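How do you get a quiet community forum talking again without nagging people?

Posted by Undcombe, 2025-02-18

Hello all, I hope this is the right corner for this. I look after the members' forum for a small craft supplies shop, and we have 206 people signed up, which sounded lovely until I looked at who posts. It is the same 5 faces (bless them), and everyone else reads and slips away again. I've tried a weekly question, I've tried a welcome thread, and last April I tried a badge scheme that went down like a cold cup of tea. My manager would like to see some life in it before she renews the software. Where would you start?

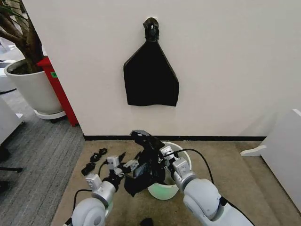 Barkel
I'd start with the 5, to be fair to them! Send each one a proper private message and ask what they'd miss if the forum closed. When I did this on a gardening board, the answers were nothing like what I had guessed — two of them only came for the swaps section, which I'd been planning to scrap. After that I dropped the weekly question and we had one swap thread a month, and it drew in some of the readers too. I would leave badges well alone.

Drodham
Turn on email digests. Worked for us.
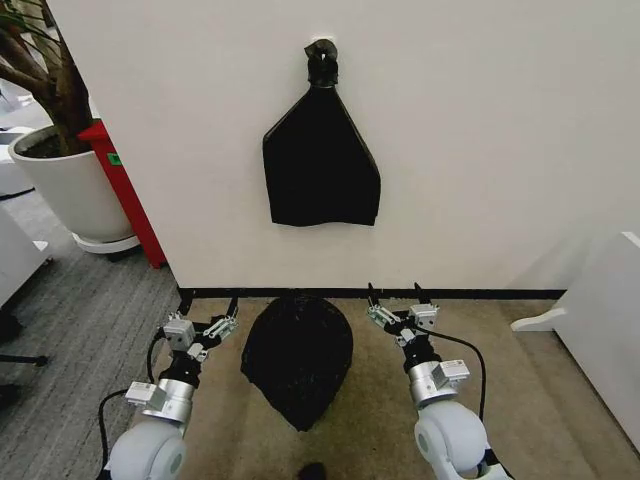 Black bags, one hung up and one on the floor

Ragnarsson
Lots of good sense in Barkel's reply, and I'd add one thing, which is to look at how many sections you've got. We had 10 of them when I took over ours, most with a single dusty post at the top, and a newcomer would click into three or four and quite reasonably wander off. I merged the lot into two and left it that way for a good while.
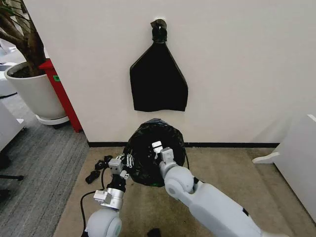 Your weekly question may be worth another go, but make it much smaller and much more ordinary. Big questions ("what does creativity mean to you?") frighten people, whereas anybody can answer a little one about their own house. Ask where they keep the spare bin bags, say — on a hook on the wall right over the bin, or stuffed in a drawer with the batteries — and you'll get people who have never posted in their lives. Ours on tea towels reached 70 replies, and I still get messages about it. Then do answer the first few yourself, by name, the same day if you can manage it.

Undcombe
Thank you, all of you, this is so kind. I've written to two of my regulars already and will do the other three after lunch. Drodham, do you send your digests daily or weekly?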